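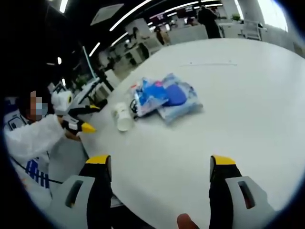
Week 5 is the packing week, and it's the one I look forward to most, because we finally get away from the slides and put our hands on some stuff! Last time we went through how Turano sorts its small goods before they ever see a carton. This week I want you thinking about what happens when soft things in clear plastic bags end up together on one surface. Take a big white round table like the one at the top of this handout, with the bags piled up near the middle and a paper cup standing just to the left of them. A pile like that is my favorite teaching object in the whole course (I know, I know, my family thinks it's sad too). Which bag would you pick up first? Keep your answer in your head, we'll come back to it.

First, some words you'll need for the reading.

Loose pile: bags lying on or against one another with no fixed order.
Face: the side of the bag you want the next person to see. If there's a label, it's usually the label side.
Slip: what a plastic bag does when you set it on another plastic bag and walk away feeling pleased with yourself.
Dead air: air trapped inside a sealed bag. It makes the bag look full and takes up room in the carton.

Slip and dead air get mixed up on the quiz every single year, so please put a star next to them.

Now, the reading. It's the Kisow chapter, and it's long, and you can skip the part on pallets (we do pallets after the break). The bit I care about is the count from the Fiadzo packing room. Over one season they packed 2,972 bags against a target of 3,000, and of those, 1,316 had to be turned over by hand so the label faced up. That's a lot of turning! When I first read it I went back to check I hadn't misread a comma. The author blames the bags. I blame the table, or at least the way people used it: everything got tipped into the center, and then everybody reached in from their own side.

That brings me to round tables in general, and I have opinions. A round table is lovely for talking and pretty good for sorting, since anybody can stand anywhere. For packing I like it less. There's no front. "Left of the pile" means one thing to me and something else to the person across from me, and once you have four people saying "left" you have an argument. Nhyira Quaye, who taught this course before me, used to run a strip of tape across the top and call one side IN and the other side OUT. I stole that from her and I'm not giving it back.

Drinks are the other thing. My rule is that a cup goes on a side shelf, full or empty. I've had two students roll their eyes at this and one student knock tea into a bag of dish towels, so the rule stays.

Back to your bag. If you picked the one on top, fine, most people do. If you picked the one closest to you, also fine, but write down what it was leaning on. The method in the chapter says to start from the outside edge and work in, and we'll try both ways in the lab with the Fakotberg set, 37 bags per group.

For next time:
Read Kisow up to the pallet section.
Bring one soft item from home in a clear bag, sealed, nothing breakable.
Write half a page on where you'd put the tape on a round table and why.

Lab starts at 2, and bring a pencil, the pens in that room never work.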